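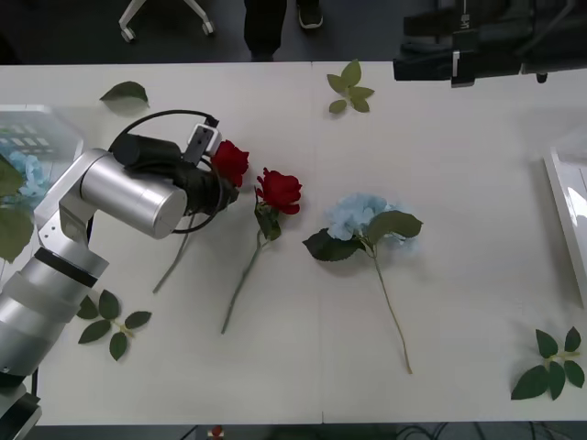

Lok-yiu Lam wrote in to ask whether two roses and one hydrangea are really enough for a table arrangement. They are, if you stop fussing. Lay everything out flat first, blooms and loose leaves alike, and you will see what you have before you start shoving it into a vase.

Step 1. Pick a vase with a narrow neck. Mine is a Nurkar, holds 800 ml, and leans slightly, like its owner.

Step 2. The hydrangea goes in first. It is the biggest head and it will bully the roses if it arrives late. Turn it in your fingers and look at the leaves from underneath, where you can find the spot they join the stalk. Bend from there. 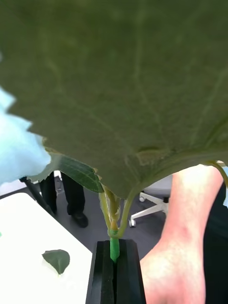

Chin-lung Cheng thinks the big leaves should come off altogether, and told me so at some length. Leave them on until the end. A leaf is easy to remove and a nuisance to glue back.

Step 3. Add the roses one at a time, one a little lower than the other. Matching heights look like a police lineup.

Step 4. Tuck the leaf sprigs around the rim, dark ones low, the yellowish one wherever there is a gap.
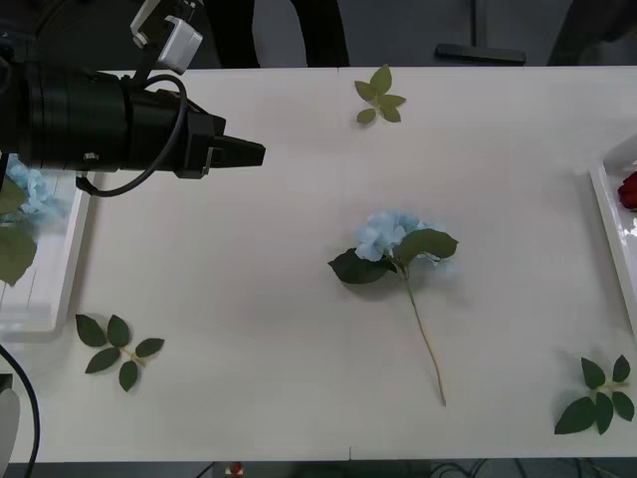

What if the hydrangea keeps flopping over the side? Cross two leaf stems inside the neck and push the flower stem down between them.

Step 5. Walk away for 40 minutes. Come back and move one thing.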